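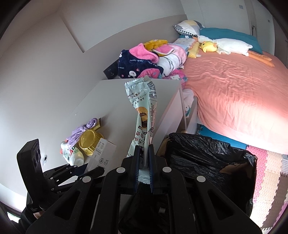
Dosska Browser Games
Pre-publish check, with reviewer comments

Title: Stetaneo Noodle Bar
Category: Management, Cooking, Time
Developer: Morikawa
Result: Hold, 2 items open

1. Game loads from a cleared cache
Pass. The loading bar stops for a moment near the end, then the menu comes up.

2. Outgoing links
Pass. The Morikawa logo opens the developer page in a new tab. The "More Games" button goes to our cooking page as requested.

3. Ads
Pass. One ad before the menu, none during a shift. Sound stays muted until the ad closes.

4. Flashing or strobing effects
Fail. When an order burns, the whole screen flashes red and white until the pot is cleared. With several pots burning it does not let up. Needs a slower fade or an off switch in Options. The same effect was changed in Irkarier after we asked, so the developer has a version of the fix.

5. Chat and player names
Pass. No chat. Names on the score table are picked from a list, so players can't type their own.

6. Purchases
Pass. The upgrade shop uses coins earned in the game only. The big stove costs 2,000 coins. Bought it with 2,072 in hand and was left with 72, which is correct.

7. Saved games
Fail. Progress is kept after closing the tab, but "New Game" wipes the slot with no warning. Add a confirm box. Tested twice in different browsers, same result.

8. Content suitable for all ages
Pass. Customers get grumpy and walk out. The knife is only used on vegetables. The drinks menu is tea and soda.

9. Controls and help text
Pass with comment. Mouse only. The help page still says to press the space bar to serve, and that does nothing. Please correct the text when the next build goes in.

10. Thumbnail and description
Pass. Description trimmed to fit the box on the category page.

Recheck items 4 and 7 on the new build. Expected in June.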